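Gourlay 7-Piece Food Storage Set: six months in

I bought the Gourlay set in September, mostly out of frustration with a drawer full of lids that matched nothing, and I like it so much that I've been boring my friends about it ever since. So now it's your turn!

The set is seven round containers that nest inside each other, the smallest good for a handful of nuts and the biggest deep enough for a full pot of chili. What sold me was the lids. They press on flat, with no clips or tabs, and you get a soft little pop when the seal catches. I've carried lentil soup to work in the medium one (thirteen stops on the bus, then a hill) and never lost a drop. My old Zovmont set had four clips per lid and leaked anyway.

I cook on the weekend and eat from the fridge until Thursday or so, so these get opened and closed all day long. Tomato sauce rinses right out. Curry left a faint yellow ring in one of them, but a paste of baking soda took most of it off, and I can live with the rest.

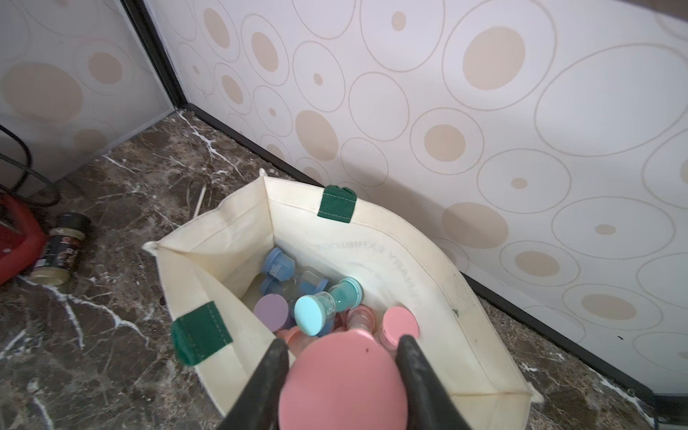
Pink lid, canvas tote.

Now for the gripes, because there are a couple. The largest size is wide, and in my narrow fridge it takes up most of a shelf. The instructions say top rack only for the lids, and they mean it. I put one on the bottom once and it came out with a slight wave in it. It still seals, but I have to lean on it. I wrote to Gourlay about a spare and Cheng-en Yuen in their parts department had one in the mail to me the next morning, no charge, with a note about which rack to use. Fair enough!

Freezing has gone well too. Leave a finger's width at the top for soup and let the container sit on the counter for ten minutes before you try the lid. If you pull at it straight out of the freezer you'll just hurt your thumbs.

My sister in Poltstead has the glass version and swears by it for the oven. I've tried hers and it's lovely, but it's heavy, and I walk everywhere. For carrying lunch I'd pick the plastic again without thinking twice. The 200 ml size is sold separately, and I've already ordered two more for salad dressing.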